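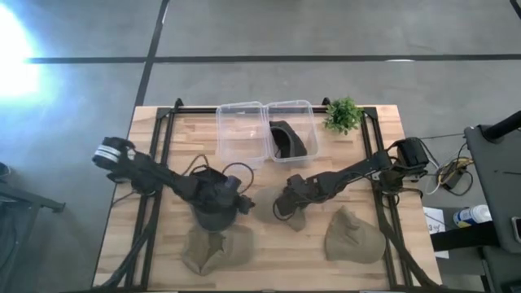
Got to the Gandatstead yard open day just before 9, gates already open, line of people down to the crossing. December, cold, fog on the west leads. Anda local was in the siding with two units up front, the older one still in Gostico paint. Cab tours ran out of the far door, short wait. Shop next, they had the wheel lathe going and you could stand pretty close. Small stuff was out on tables, and I have a picture with tan sandbags on a light wood tabletop, a little green potted plant up by the plastic bins. Bought a timetable, 4 dollars.

Walked over to the footbridge after that. Arruda grain train came thru westbound, 5 units, all running, horn the whole way past the crowd. Missed the number on the third one. No. 800 was supposed to be on the turntable but it was still inside, they said after lunch. It came out at 2, did one full spin, went back in. Chili from the depot kitchen was good, get there early becuase it sold out. Parking is on the grass, bring boots.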